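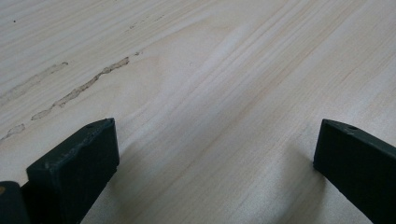
Rule 3, fingers open, nothing between them but wood.

I'd been at Brandwood for 2 weeks when they gave me the rules to look after, and I was so pleased about it that I rang my mum from the car park. I should say that I wasn't in charge of anything. I just had the nicest handwriting and the old sheet had gone brown with tea.

There were 13 rules and they hung on a nail by the door at the Skemutley workshop. Rule 1 was about tying your hair back. Rule 2 was about saying out loud what you were going to do before you did it, so that anyone standing near could step away (you feel a proper fool for the first morning, announcing "closing!" to a bench, and then you find yourself doing it at home with the fridge). Rule 3 said: Look at the wood. Leave it as you find it. Write it down.

I copied them all out in black ink and I thought Rule 3 was a bit daft. Look at the wood! We were there to teach Dvorak, and Dvorak was a great long arm bolted to the floor in the next room, and what Dvorak needed from us was hands. So we went up and down the benches with the hand-held grippers, picking up and putting down, and in the evening everything we'd done went through to the arm and it had a go itself. What did the wood have to do with it?

Then came the board with the streak.

It was a lovely pale thing, that board, all cream with a bit of pink in it, and the grain ran across it in long lines that bent and crowded together in the middle like water going round a stone. The right side was as clean as you like. On the left there was a crinkly grey-brown line of something dried on, glue I'd have said, though I never saw who did it, and next to that a fainter one, more of a smear. I brought the fingers down over the board, wide open, and said "looking" because of Rule 2, and looked, and what I thought was: I could have that off with my thumbnail in no time.

I really wanted to. I'm the sort who picks labels off jars. I put the gripper down and got my nail under the edge of an imaginary bit of it, about an inch up in the air, and the woman from the next bench said, "Rule 3."

"It's only glue," I said.

"Then write down glue."

"I don't know that it's glue."

"Then write down that," she said, and went back to her cups.

So I wrote it down. I've still got the page. It says, Left side, long wavy mark, dried, raised, maybe glue. Paler mark beside it. Small smudge lower down. Right side clean. I put the date at the top, October 11, 2018, and under it I drew a very poor picture, and then I did my whole afternoon on that board and was cross with it the entire time. Each time I reached over to the left I went a bit slower, in case the thing I was putting down caught on the ridge. I didn't mean to slow down. My arm just did it.

Gravora came in March. They were the people who checked places like ours, and they sent a man in very clean boots who wanted to see the arm work on a bench it hadn't met. He'd brought his own top for it in the back of his van, wrapped in a blanket. We all crowded in the doorway while he took the blanket off, and it was filthy! Paint, rings from mugs, a lump of something near one corner that might have been putty or might have been his lunch. One of the lads said that wasn't fair and the man said it came out of a school.

I'd like to tell you Dvorak was wonderful. It knocked over the first cup before any of us had got comfortable. The man wrote something down and stood the cup up again without a word, and Dvorak swung back round, and this time when it got near the lump it slowed. Only a little. It came in higher than it needed to, hung there a moment with its fingers apart, and set the cup down beside the lump as if it was putting a baby to bed.

"Who taught it that?" the man said.

I had a horrible feeling it was me. I'd know that hesitation anywhere. It's how I reach over a candle, and it's how I'd reached over that streak all afternoon, sulking. I looked at the woman from the next bench and she was studying the ceiling.

I said we had a rule about it. He asked to see it, so I fetched the sheet off its nail and he read all of it, standing up, with his lips moving. Then he asked whether there was a book to go with it, and I brought him the book, and he turned to my page with the bad drawing and looked at that for longer than I cared for.

"Maybe glue," he read out.

"I wasn't sure," I said.

"No," he said, "that's all right." And he asked for a copy.

We passed, though with a note about the first cup, and the next morning somebody had pinned a bun to the rules in a paper bag with my initial on it. I ate it in the car park.

There are 930 pages in the book now. I went through the whole lot last winter when the heating was off and there wasn't much else to do. Scratches, pencil, a burn the shape of a boot, one that just says "sticky, don't know, sorry". You can tell who was in a hurry and who'd had a row at home. People new to Skemutley still ask me why they can't give the bench a quick wipe before they start, and I still haven't got a good way of putting it, so I tell them about the man's lump and they nod and plainly think I'm making it up.

I've had to copy the sheet out again (tea, mine this time). I thought about making Rule 3 longer, so as to explain itself, and I got as far as four lines in pencil before the woman from the next bench leaned over and asked if I was writing a novel. I rubbed it out and did it the old way.

The board's still here, by the way. It's on my bench today, streak and all. I asked if I could keep it when they were sorting through the old tops and they said I could as long as I put it in the book each time like anything else, so I do. Left side, long wavy mark, dried, raised. I did it this morning with my coat still on, and then I said "closing" and got started.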